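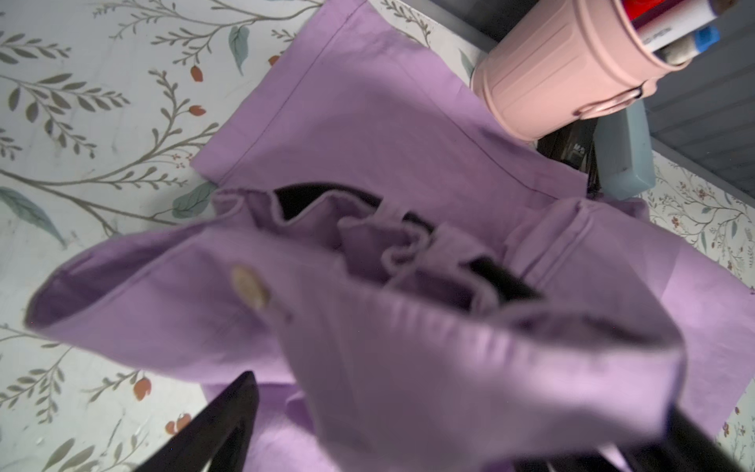 Lavender garment with a cream button, on a leaf-print surface

Storage of an inherited coin collection in PVC pages
Category: Collections and Hobbies > Coins and Medals
Asked by Duyên Doãn
Status: Open, 2 answers

I have recently become responsible for a collection of some 2,000 coins, mostly British and Commonwealth, assembled by a relative over many years. The greater part is in soft plastic album pages made by Wendt, and these have become sticky. A number of the copper coins show a green film. There are also 158 silver threepences in paper envelopes, which seem to be in fair order apart from toning.

I should be grateful for guidance on the following points. Should the coins be taken out of the pages at once, or left until new holders have been bought? May the green film be removed at home without loss of value? Is an outbuilding with metal walls acceptable for storage if the house has no spare room? I do not intend to sell before July.
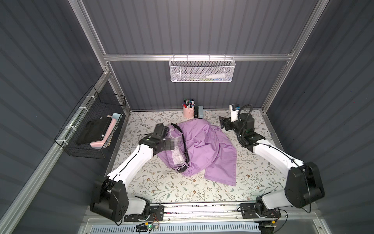 White mesh and black grid baskets against dark grey ribbed panels

Answer 1
Olumide Babalola
Marked helpful by 39 members

The coins should be removed from the pages without delay. Soft pages of that age are very often PVC, and the softener in the plastic is the usual source of the green film. Members are advised to handle each coin by the edge, over a folded towel, and to place it for the time being in a plain acid-free envelope. The old pages should then be discarded. They should not be kept for "spares", as they will affect anything stored beside them.

The film may be treated with pure acetone from a chemist. Nail varnish remover is not a substitute, as it commonly contains oils and scent. The coin is to be placed in a glass dish, covered for several minutes, lifted out and left to dry in the air. It must not be rubbed. Acetone is highly flammable and must be used with the window open and no flame in the room. Where the surface under the film is already pitted, no treatment will restore it.

The threepences should be left as they are. Toning is not damage, and polished silver loses most of its interest to a buyer.

For permanent holders I use the Skoven flips, which are free of PVC. Fevness trays are also sound but take up more shelf space.

Answer 2
Fotini Andreadis

I agree with the above except as regards flips, which are stiff and can mark a proof coin if it slides about. Capsules are preferable for anything of value. Buy 12 first and check the diameter.
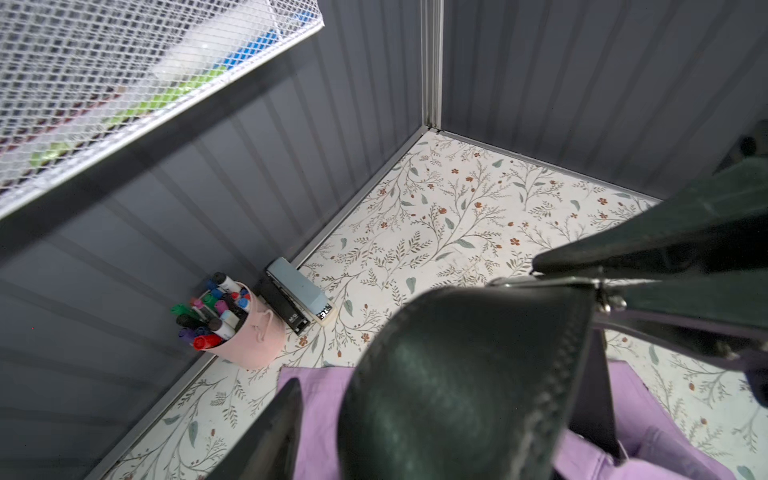

On the question of the outbuilding, my recommendation is against it. Coins require a steady temperature and dry air, and an unlined metal building provides neither in winter. Moisture settles on cold metal overnight and runs down to the floor. If there is no alternative, keep the boxes well clear of any corner such as the one shown, where two ribbed metal walls meet at a silver post, and stand them on a shelf away from both sides. Put silica gel in each box and dry it out again when the indicator changes colour. A bedroom wardrobe would still be better.

Comment from Duyên Doãn
Thank you both. I have ordered envelopes and will begin with the copper. Does the same advice apply to the medals? Several have ribbons attached.

Comment from Olumide Babalola
Kindly submit the medals as a separate question. Do not put the ribbons in acetone.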